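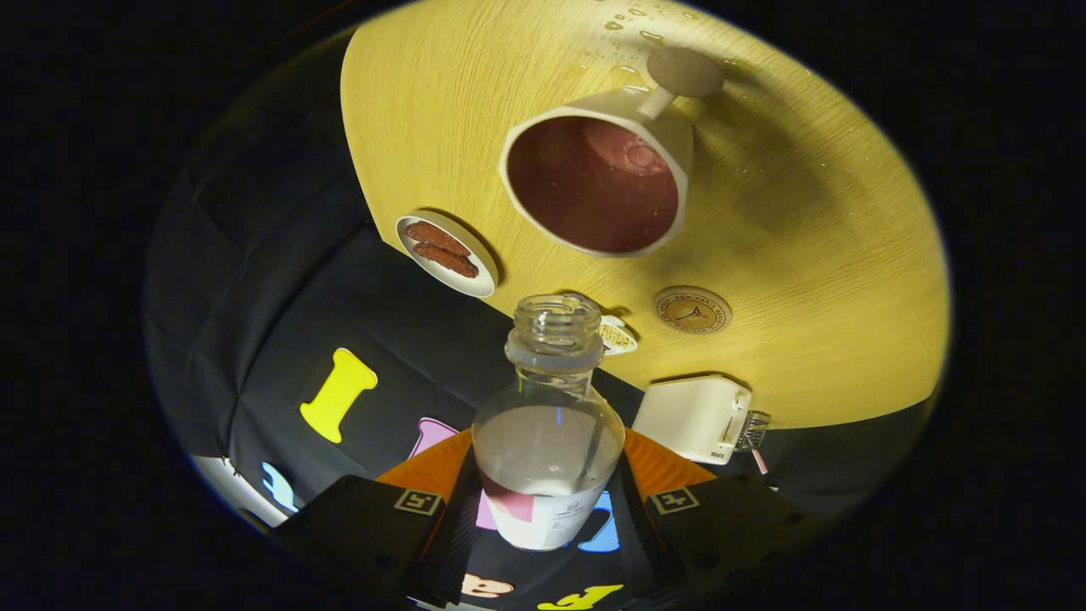

A glass bottle, a bit of label, and something cloudy at the bottom.

My aunt Lindiwe died owing the Flalberg bus company 62 pence, and she left me the job of paying it back. It was in the will, typed out by a proper solicitor, right between the clock and the cordial.

I should say about the cordial. She made it every June from the elderflowers behind the allotments in Pulldale, and she never once got it clear. Other people's came out like spring water. Hers looked like something you'd rinse a paintbrush in, and it tasted wonderful, and she entered it in the Jolstead show year after year and came last. The judge was always Annatjie Baloyi, who had been at school with her, and who wrote "cloudy" on the card every time. Just that. Lindiwe kept the cards in the drawer with the tea towels.

So the will said: the clock to Reshma, 62 pence to the bus company, and the last of the cordial to Annatjie Baloyi, to be delivered by hand by my niece Ngozi, who is to stay until she has drunk it.

I read that last part three times. Who is to stay until who has drunk it? Me or Annatjie? I rang my cousin Reshma, who'd already got the clock home and couldn't make it stop chiming.

"Both of you, I should think," she said. Bong, went the clock. "Take biscuits."

I did the bus first, because it was easier. You wouldn't believe how hard it is to give a bus company money. The man at the Flalberg depot was called Zaid Hijazi, it said so on his badge, and he told me there wasn't a form for it. I said she'd got on in the snow with the wrong change and the driver had let her off the rest, and it had bothered her for years. He thought about that for a bit. Then he sold me a child's single to the hospital, which was 77, and said we'd call it interest.

"Do I have to go to the hospital?" I said.

"No," he said. "But it's a nice run."

I went, as it happens. I sat upstairs at the front with the bottle in my bag between my feet and went all the way there and then had to buy a full ticket back, so I don't think I came out of it very well.

Annatjie Baloyi lived up at the top of Mendoza Road, where the houses have names. I'd pictured somebody enormous. She came up to my shoulder and had flour on her cardigan, and when I told her who I was she looked at the bag and not at me.

"Is that it?" she said.

I said it was. She let me in and cleared a heap of newspapers off the kitchen table, and got down two of those tiny glasses people keep for sherry, and then she didn't pour it. She turned the bottle round so the label faced the wall. Then she turned it back.

"I always told her to strain it through muslin," she said. "Twice. She used a pair of tights."

"They were clean," I said, which I think was the first time I'd ever defended my aunt to anyone, and I felt quite hot about it.

"I'm sure they were clean."

We ate a biscuit each. She asked about the funeral and I told her there had been a mix-up with the hymns and we'd sung a Christmas one, and she laughed so suddenly that she had to put her hand over her mouth. Then she said she'd been outside. She'd come down on the early bus and stood over the road by the postbox until the cars had gone, and then she'd gone home again.

"Why didn't you come in?"

"I gave her last place every year," she said. "You can't just walk in after that and have a sandwich."

I didn't know what to say to that, so I poured. It was thick stuff, you had to tip it and wait. I'd forgotten to ask for water and she'd forgotten to offer it, so we had it neat, like medicine. It was so sweet it made my ears ring. Under the sweet there was all the rest of it — lemon, and grass, and that slightly catty smell the flowers have when you've left picking them too late, which she always did.

Annatjie held hers in her mouth for ages. I could see her being a judge, she couldn't help it.

"Well?" I said.

"Cloudy," she said, and held her glass out for some more.

It was dark by the time I left. I'd missed the last bus that stopped at the end of the road, so I walked down into Pulldale with the empty bottle knocking against my keys, and when I got in Reshma had rung twice about the clock.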